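Cell 3 pre-run checklist, soft-pouch grasping trials, Clillmont lab
Filled in by: Lindalva Seixas
Countersigned by: Reinaldo Sampaio
Day: Wednesday, start 08:40
Method under test: corner-pinch grasp, policy build "Kellby"
Comparison method: flat-face grasp, policy build "Camargo"

Mark each line OK, FIX or N/A. Anything marked FIX needs a comment and a second signature before the arm is powered. Comments from the last run stay on the sheet until they are closed.

## A. Area and guarding

- [x] Emergency stop tested from both sides of the table -- OK
- [x] Light curtain trips the arm to a halt -- OK
- [x] Floor tape intact and walkway clear -- OK
- [ ] Sign on the door turned to "Trial running" -- FIX

Comment (LS): The sign had fallen behind the radiator. Put back with new screws at 08:55. RS to sign.

Comment (RS): Signed.

## B. Arm and gripper

- [x] Wrist bolts checked against the paint marks -- OK
- [x] Cable loop free through the full wrist turn -- OK
- [x] Closing force limit loaded from the Makik settings file, not typed by hand -- OK
- [x] Wrist camera bracket tight -- OK
- [ ] Inner faces of the fingers wiped before the first grasp -- FIX

Comment (LS): The wipe is on the sheet for the start of the day only. Litter pouches can carry dust on the outside, and a powdery finger face changes the friction we are trying to measure. I would like a wipe after every block of 14 grasps, with the time written down.

Comment (RS): Agreed for both methods. If we wipe for Kellby and leave Camargo as it was, the comparison is no use. Dry cloth only, arm in hold, one person at the table.

## C. Test items

- [x] Pouches weighed and the weight written on the item card -- OK
- [x] No split seams or pinholes before loading -- OK
- [x] Heaviest item within the payload limit set for this cell -- OK
- [ ] Worn pouches taken out of the set -- FIX

Comment (LS): The heaviest pouches in the set are the 2 kg pet litter ones, entered as 2000 g on the item cards. With the corner-pinch grasp the whole load goes through a small piece of film. The rule says to retire a pouch "when worn", and two people will read that differently.

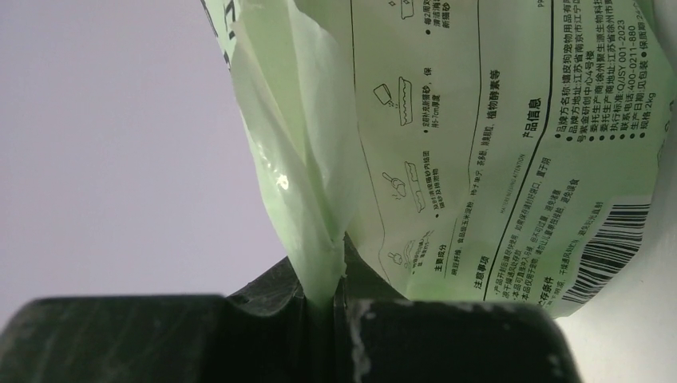 My suggestion is that a pouch comes out of the set when a pinched corner stays white after being smoothed flat by hand, or when any seam next to it has started to lift. Write the item number and the corner on the card. Don't turn the pouch round and carry on with a different corner, as that mixes fresh and used film in the same block.

Comment (RS): Fine. Add it to the sheet from the next run. Retired pouches go in the lidded bin by the sink. They are not to be used for demonstrations.

## D. Drop and spill

- [x] Catch tray under the whole lift path -- OK
- [x] Lift height limit active in software -- OK
- [x] Dustpan, brush and masks within reach -- OK
- [x] Nobody reaches into the tray until the arm shows hold -- OK

Comment (LS): Litter on a smooth floor is a slip hazard. If a pouch opens, stop the block, sweep, and log it as a drop even if the gripper is still holding the film. We had an argument in January over whether a torn pouch counts as a successful grasp. It doesn't.

## E. Logging and results

- [x] Clock on the arm controller matches the logging machine -- OK
- [x] Disk space checked -- OK
- [x] Grasp order loaded from the shuffled list -- OK
- [ ] Outcome labels agreed before the run -- FIX

Comment (LS): The plan is 288 grasps per method. The labels are "held", "slipped", "torn" and "missed". I want "slipped" to cover any movement of the film in the fingers during the five-second hold, even when the pouch stays up.

Comment (RS): Keep "held" and "slipped" as they are in the protocol and put movement in its own column. The earlier set of 3287 grasps was labelled the old way and we need to be able to compare. Whoever labels should not see which build was running.

Comment (LS): Column added. File names no longer show the build.

## F. Release to run

- [x] All FIX lines in A to E have a comment -- OK
- [x] Second signature on each FIX line -- OK
- [x] Two people present for the first block -- OK

Released at 09:35, first block at reduced speed.

Still open: print the new retirement rule for section C, and order more cloths.

L. Seixas / R. Sampaio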